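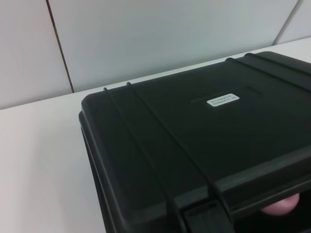
The shared equipment store at Floststead will replace the asset labels on all of its loan cases before the end of December, following an audit of lending records completed earlier this summer. The store holds survey, noise and water-testing instruments for local authorities, colleges and small consultancies in the district. Instruments are lent in hard-shell cases and checked in and out by asset number. The difficulty identified by the audit is a simple one of legibility: a small white label with two lines of tiny dark print, on a black lid, has to be read at close range, and staff at the returns counter were copying numbers by hand. The audit found that a wrong digit was the largest single cause of mismatched records.

Published: 04/08/2023

The store lists 1,733 cases in its catalogue. Its present numbering scheme was introduced when stock was held in one room and most loans were made to people who already worked in the building. A case number consisted of a department prefix and a short running number. When the collections of other departments were brought in, the prefixes were kept, and in several instances the same running number came to be used under prefixes that differ by one letter. The catalogue software accepts either form without a warning.

Under the new scheme the department prefix is dropped. Each case receives a number from a single series, followed by a check character calculated from the digits before it. If one digit is entered wrongly, the check character will not agree and the entry is refused at the counter. The series has been set aside to run up to 4,000, which the store regards as sufficient for the present catalogue, planned purchases and the numbers that will be retired as old instruments are withdrawn. Retired numbers will not be issued again.

The labels are to be supplied by Zakitix, which was awarded the work after a short tender. They are printed on polyester film with a clear over-laminate and carry the number in large figures, with a square machine-readable code alongside. The first line gives the case number and the second gives the name of the store. The instrument type has been left off. Cases are sometimes reassigned when an instrument is replaced by a later model of a different size, and under the old arrangement this left a number of cases with a description that no longer matched the contents.

Adhesion was the main technical question in the tender. Hard-shell cases of this type are commonly moulded in polypropylene or a similar plastic with low surface energy, to which general-purpose adhesives bond poorly. A textured finish makes matters worse, as the adhesive touches only the high points of the surface. The specification calls for a high-tack acrylic adhesive at a heavier coat weight than is usual on office labels, and for the lid to be wiped with isopropyl alcohol and left to dry before application. Labels are to be pressed down with a roller and the case left unused overnight.

Position was settled after a trial with sample labels. A label on the side wall can be read while cases are stacked, but it is rubbed each time a case is slid on or off a shelf. A label on the lid is protected on the shelf and is the first thing presented at the counter, but it cannot be seen in a stack. The store has therefore decided on two labels for each case, one on the lid and one on the end nearest the handle. On lids with moulded ribs or recesses the label must lie entirely on a flat area. A label bridging a rib will lift at the edges, and once dirt is trapped beneath it the bond fails quickly.

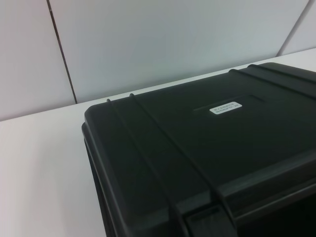
Black hard-shell case with raised ribs moulded into the lid.

Ribbed lids will be dealt with as a separate batch. A narrower version of the label, with the number and code but without the name of the store, has been ordered for those cases where the flat area is too small for the standard size. Where even the narrow label will not fit, the lid label will be replaced by a tag fixed to the handle with a stainless steel loop. The store expects this to be necessary only on the smallest models.

Engraving was considered and rejected. It is durable, but engraved characters in black plastic have little contrast unless they are filled with paint, and the process cuts into a shell that may be relied upon to keep out water. Radio tags were also considered. They would allow a full shelf to be checked in one pass, but the store would need readers at the counter and at both loading doors, and the cost was judged out of proportion to the problem.

The work on the catalogue is being carried out in Eto, the loans package used by the store. Old numbers will be kept as a searchable field, so that borrowers holding paperwork under the former scheme can still be matched to a record. Calibration certificates will not be reissued. A certificate refers to the serial number of the instrument, which is unaffected, and the case number appears only on the covering sheet. Laboratories that hold the old case number in their own systems will be sent a conversion list.

Relabelling will proceed by shelf, beginning with sound level meters and their calibrators, which are borrowed most often. Cases out on loan will be relabelled when they come back. Long loans present more of a difficulty, since some instruments are placed with borrowers for a full season. In particular, the water-level loggers lent to the Huaranga drainage project are not due to return until after the deadline. The project will be sent labels, alcohol wipes and printed instructions, and has been asked to confirm each change by returning a signed list with the old and new numbers side by side.

Borrowers are asked not to remove old labels themselves. Until a case has been relabelled, the old number remains the valid one, and a case returned with no label must be opened and identified from the serial numbers of its contents. Cases must also be returned with the foam insert in place. The audit recorded a number of inserts that had been exchanged between cases of similar size, with the result that instruments were held loosely in transit.

The store has budgeted 3,000 for the labels, handle tags and consumables, excluding tax. Staff time is not included in that figure and will be met from normal running costs. No change is being made to loan charges, deposits or the booking period.

The returns counter will close one hour early on relabelling days, which will be listed on the booking page. Collections already booked for those days are not affected. Borrowers who need to return equipment after the counter has closed should use the locked bay at the rear entrance and attach a completed returns slip to the handle. Slips should carry the case number exactly as it appears on the label, including the check character where there is one.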